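The teaching hand matters more than the number of demonstrations
Kevser Sönmez
Saturday, July 28, 2018

Most of the arguments I hear about teaching robots to do surgical work are arguments about quantity. How many demonstrations do you need before the machine can tie a knot? People want a figure, and when they get one they want it to be smaller. I think this is the wrong thing to argue over, and that we should spend more time on who is holding the controls.

For those outside the field, the method is simple enough. A person sits at a console and works the robot's instruments by remote control. The robot's movements are recorded along with what its cameras see. Do this enough times and a program can be trained to copy the link between the two. No one writes down the rules of suturing. The rules, such as they are, come out of the operator's hands.

That is the attraction of it, and also the trouble. Whatever the operator does, the robot takes as correct. If I hesitate before picking up the needle, the hesitation goes in. If I pull a thread too hard and then ease off, both halves of that go in as well.

At Trindirwood last December we compared two sets of recordings made for the Overo project. One held 1356 short demonstrations from 16 operators, most of them engineering students who had been given an afternoon's practice. The other was far smaller, all made by two people who tie knots for a living. I had expected the big set to win easily. On passing the needle it did. On tightening the knot, the small set gave the better results, and it was not close.
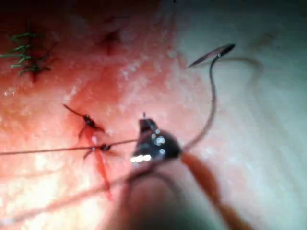

Tightening is where experience shows. A suture has to close the tissue without strangling it, and the range between too loose and too tight is narrow. On our console the operator feels nothing through the handles, so tension has to be judged by eye - how straight the thread runs, how the edges of the tissue move as it draws in. A trained surgeon reads those signs without thinking about them. A student tends to pull until the knot stops moving, and the robot then learns to do the same.

Some of my colleagues at Mimville say the answer is to filter. Collect everything, score it afterwards, throw out the poor attempts. I have no objection to filtering, but scoring a knot from a recording takes an expert as well, and it is dull work. We gave one surgeon 30 clips to mark in a sitting and her marks drifted badly after the first 20. If you need her time anyway, I would sooner have her at the console.

There is a fair point against me. If only skilled people do the teaching, the robot sees very few mistakes, and so never learns how to get out of one. A thread slips, the needle turns in the jaw, and the program has nothing to copy. The Cruickshank group has been making this case for a while and I think they are right about it. My reply is that recovery should be taught on purpose, by the same skilled people. Ask them to start from a bad grip or a slack loop and put it right. A beginner's recovery is often a second mistake.

All this costs money. Surgeons are expensive and do not have many free afternoons. Funders like large numbers in a report, and a small set of careful recordings looks thin beside a large careless one. I would still ask for the small set first, and for every report to say plainly who made the recordings and how long they had been doing the job by hand. At present most of them leave it out.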